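Pharmacy Operations Board > Independent and Small Chain > Workflow

Topic: Moving refills to a sync cycle - what window are you using?

bench_tech_mo
We are a two-pharmacist independent and we want to move maintenance refills to a synchronized cycle. Current dispensing software is Plollow, version before the menu change. It will group a patient's prescriptions under one anchor date, but I can't find where the lookback window is set. Ours seems to be picking up anything due within 12 days of the anchor and ignoring the rest, so patients end up with two pickups a month instead of one. Is the window fixed, or is it a store-level setting?

Second question. How are you handling short fills to get everyone lined up? I have one patient on nine maintenance meds with six different due dates.

ktown_rph
Store-level. Admin, then Fill Rules, then Cycle. You need the owner login, the pharmacist-in-charge login won't show the tab. Set it to 27 and it will catch almost everything on a 30-day supply.

Don't do it in the middle of a cycle. Let the queue run out first or it will re-anchor patients who are already aligned.

Karlijn Maes
I would not go to 27. At that width the software proposes short fills of two and three days, and you get a copay question on every one of them. Depends on the plan whether the copay is prorated. We left ours at the default and aligned by hand, longest remaining supply as the anchor, all others short-filled once to meet it. 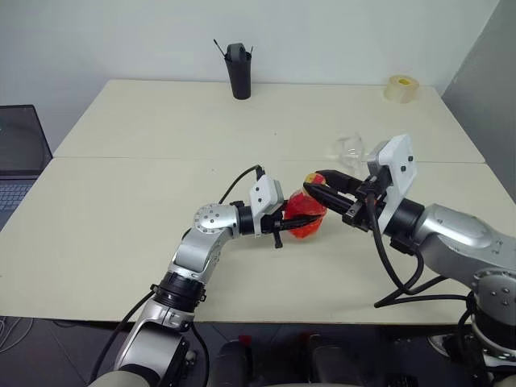
It took us most of January to get through the first group. After that the manual work was small, a few patients a week, mostly new starts and dose changes.

ktown_rph
By hand is fine if you have the hours. We have 40 patients per tech in the program and there is no way I'm pulling each profile. Proposed short fills can be rejected in bulk from the review screen.

Karlijn Maes
They can be rejected in bulk, but the rejection doesn't carry over. The same lines are proposed again at the next run. Unless that was fixed in a later build?

ktown_rph
Not fixed on ours. You reject them again. It takes a minute.

Trilok Garg
Coming at this from Hosudari, so the menus are different, but the alignment problem is the same. Two things I would settle before touching the window:

1. Controlled substances. Exclude them from the cycle entirely at the category level. Do not rely on a tech to uncheck them.

2. Anything with a dose change in the last 60 days. Leave it off the anchor until the dose is stable, otherwise you short-fill and then throw the alignment away when the new script comes in.
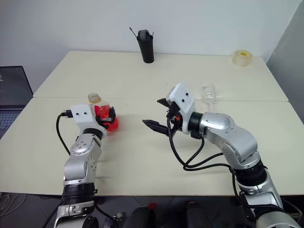 3. Packages that can't be split. Inhalers, eye drops, insulin pens. Pick the anchor around these and short-fill the tablets to match. Karlijn's rule of using the longest remaining supply works for tablets but it falls apart when the longest one is a tablet and the patient also has an inhaler due in four days.

Karlijn Maes
Agreed on 3, I should have said that. We do use the unbreakable package as the anchor if there is one.

bench_tech_mo
Thanks, found the tab. It was set to 12, so that explains it. The owner is going to set it to 20 as a compromise, once the current queue clears.

Trilok, what do you do with the call? We were planning to phone each patient a week ahead of the anchor date and confirm what they still take.

Trilok Garg
Seven days ahead, same as you. One call, the full list read out, changes entered while the patient is on the line. If there is no answer after two attempts the order is held. I don't let it fill on silence.

refill_rana
We fill on silence for patients who have picked up three cycles in a row. Return to stock is low, 37 scripts last quarter across two stores.

Trilok Garg
Check your plan contracts on that. Several of ours require documented consent before each refill, and a pickup history isn't consent. You would lose it in an audit.

refill_rana
Ours have a signed annual form. Our consultant read it as sufficient.

Trilok Garg
For some plans it is. I would want that in writing per plan - the Medicare ones especially.

ktown_rph
Side note for mo: print the review screen before you change the window. There is no undo, and the old anchor dates are not kept in the log.

bench_tech_mo
Will do. I'll post the pickup numbers after two full cycles.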